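**Thread: Grelia singer cancels the rest of the tour – do you believe the statement?**

**orken_fan_40** – 3 August 2022

Hello all. I suppose everybody has read the statement from Grelia by now. The band cancels the last 11 shows and the reason is "vocal strain" of the singer. No doctor is named and no new dates are given. I have tickets for Orken in November and I traveled to see them once before, so I am not a person who complains quickly. But one gossip page already writes that there was a fight backstage in Vanard, and another page writes that he is drinking again. What do you think is true?

**mossy_tapes**

I was in Vanard. He sang the first part well, then he let the audience sing most of the choruses. At the end he did not come back for the encore, only the drummer waved. For me this looks like a voice problem and I don't see why we need a second story.

**Lentil77**

Sorry, but I disagree. A band does not cancel 11 shows for a sore throat. They would move two or three of them and play the others. When a statement is so short, it is written by a lawyer.

**mossy_tapes**

A strained voice is not a sore throat. My sister teaches singing and she had students who were silent for weeks. If he continues to sing he can damage it for a long time.
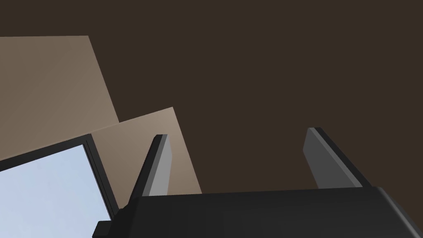 Do people who bought tickets for Orken get their money back?

The refund is paid to the card you used, but the booking fee is not included, and the seller asks for up to 4 weeks.

**quietrow**

Thank you for this, I was looking for the part with the fee. In my case the fee was bigger than the price of my train! I will write to them anyway.

**Lentil77**

And the hotel? They announced it so late that I can't cancel mine without paying.

**quietrow**

The hotel is your own risk, I am afraid. I called mine and they let me change the date one time. Ask politely, maybe you have the same luck.

**orken_fan_40**

Back to the question, please. Did somebody see the Sheikh interview? I mean the long one on the radio, before the summer. He said there that he sleeps badly on the bus and that he wants a smaller tour next time. The Vanard hall has 4000 seats and he said he can't hear himself in such rooms. When I listen to it again now, he sounds tired already.

**Lentil77**

I heard it. He also did not answer when they asked him if the guitarist is staying in the band. He laughed and spoke about his dog. This is why I think there is a fight.

**mossy_tapes**

Or he likes his dog. You take every small thing and make it into a sign. The page that wrote about drinking has no source, only "an insider". The same page said in November that the band was finished, and then came a new album.

**Lentil77**

OK, the drinking story I don't believe either, and I find it ugly to print this about a person without proof. But the fight I believe until I see both of them on one stage.

**quietrow**

We can agree on the first half, then. I hope he rests and reads nothing of what is written.

**orken_fan_40**

I have sent my refund form this evening. If new dates for Orken are announced, please post them in this thread and don't open another one, I have notifications on only for this.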